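Filed under: Around the House > Bath & Laundry
October | by the Sekby Home Notes desk

Making Bar Soap Last (and What to Do With the Ends)

I went back to bar soap last winter and for the first month I was going through it like crazy. Mush in the dish, mush on the sink, mush on the towel somehow! A few small changes fixed most of it.

Let it age first

Take new bars out of the wrapper and stand them on edge in the linen closet for 4 weeks. They get noticeably harder, and your pillowcases smell great in the meantime. I buy the Rasik bars when they go on sale and keep a row going on the top shelf.

Get it up off the dish

A flat dish is a puddle. I use a slatted one from Zamis, but two fat rubber bands stretched around an ordinary dish do the same job (I did that for ages before I bought anything). Keep it out of the path of the shower, too.

Fancy shapes are fine, by the way. Flowers, shells, whatever your aunt gives you, use them! Just turn them over now and then so both sides get a chance to dry.
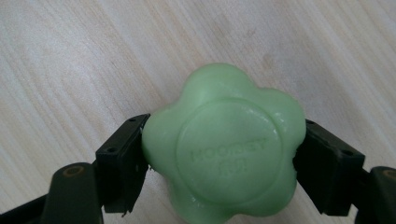
Save the slivers

I keep a jar under the sink. When it's full, grate everything, weigh out 80 grams, add a splash of hot water and press it into a muffin cup. Pop it out the next day and leave it on the shelf with the others. Mixed scents can get a little strange, so I keep the lavender ones separate.

Wipe the dish weekly

An old toothbrush and hot water, no cleaner needed. White vinegar will take off the chalky film if you have hard water like we do.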